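Bright green worktop, matt or satin?
Posted 14th October by fernmont_bench

I am resurfacing the packing bench in the utility room. The top is 1,164 mm long and currently bare board, which has gone fuzzy along the front. I have settled on bright green because small dark parts show up well on it. What I can't settle is the finish. Satin wipes down more easily. Matt gives less glare under a strip light. Opinions from people who have lived with either?

gasser230
Matt. I had satin for a year and moved the lamp three times. Dark glossy items are bad enough without a second reflection underneath them.

pilton_shed
Satin, two coats, and leave it a full week before you put anything on it. Matt paint marks as soon as you slide a metal box over it, and the marks don't wash out. The glare problem is a lamp problem. Put the light to the side and lower down.

gasser230
A lamp to the side gives you long shadows. If you are sorting screws that is worse than glare.

fernmont_bench
The strip light is fixed to the ceiling and the landlord won't have it moved. Assume overhead only.

idle_hinge
Why paint at all? A cutting mat does the same job and you can replace it. Mine is an Idoteck, green on one face, bought in June. It lies flat and bottles stand on it without sliding. The drawback is size. Two mats leave a join, and grit collects in the join.

pilton_shed
Mats curl at the corners if the room gets any sun.

idle_hinge
Mine hasn't. It is near a north window, so that may not prove much.

tapmeasure
I would go with the mat for the working end and paint for the rest. Check your overhang first. If the front edge sticks out more than 19 mm past the frame, put a batten under it or the paint will crack along the line where you lean. Sand with 120, then 240, and seal the end grain separately.

gasser230
Agreed on the end grain. I disagree on mixing surfaces. You will catch the mat edge with your sleeve every time.

fernmont_bench
Overhang is under that, so no batten. I will do a test board in matt, leave it a week and drag a tin across it. If it marks badly I will buy the mat. Budget is 300 for everything, including the shelf above.

pilton_shed
Do half the test board in satin as well. It costs you nothing extra if you have the tin.

idle_hinge
Bright green, evenly lit, and dark grey parts stand out against it.
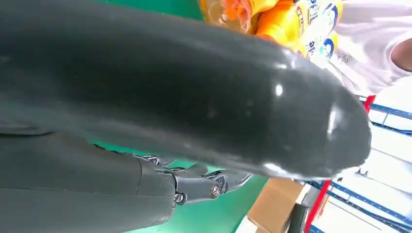

Dark grey against the green, metal screw heads catching the light.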